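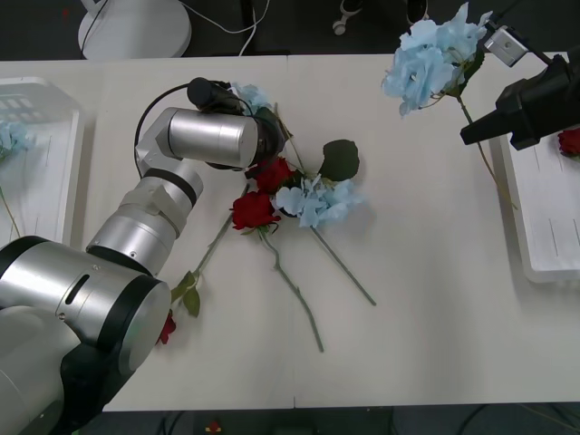
July 2019, dye bench, second notebook

Weld is working! After all the grumbling in June I finally have a yellow worth shouting about, and I want to get it down before I forget what I did.

Background for Teófilo, who was away for most of this. The last batch came out a sad beige, and I blamed the plants, then the wool, then myself. Svenja Rieger looked at my notes for a minute and asked what water I was using. Tap, of course. Then she asked whether I had put any chalk in. I had not, because the madder instructions I was half following said to leave it out with our water, and I had carried that over without thinking. Weld loves chalk. A pinch in the pot and the liquid went from weak tea to proper egg yolk while I stood there stirring it. I may have called people over from the other room.

What I did this time:

Wool was the Schwerdtfeger two-ply, scoured the evening before and left in the rinse overnight. Alum mordant as usual, brought up slowly and held just below a simmer for an hour, then left to cool in the pot. Lot number on the band is 1227, so please keep the remaining skeins from that lot together on the shelf, I want them for the comparison.

Weld was dried tops from Flolico, chopped and soaked overnight in cold water. Heated gently next morning, and this matters: I kept it well under boiling the whole time. Svenja says hot weld goes brown and dull, and having seen my June skeins I believe her. Strained through the old muslin, which is now yellow for good, sorry.

Skeins in for 2 hours, turning whenever I walked past. Held at 70 to begin with and crept up to 88 by accident when I was on the phone. No harm that I can see, but I would rather stay lower next time.

Second dip went into what was left of the same bath and gave a softer primrose that I almost like better. I overdyed one of those in the tired indigo vat and got a green so fresh it looks like new beech leaves. Really lovely. Teófilo Restrepo wants that one for his scarf and he can have it, once I have cut my sample off the end.

Things to sort out: the Vekotwood drying rack has a splinter on the top bar that snags fine yarn, needs sanding. We are nearly out of alum. The Dikitz thermometer reads lower than the glass one and I don't know which of them to trust, so all the temperatures on this page are from the glass one.

Light test started. Card in the south window with half of each sample covered, yellow, primrose and green, plus a beige from June for company. Will look at it in a month.

Next: same recipe on the linen, with twice the chalk. Svenja thinks it will be pale. I think it will be glorious.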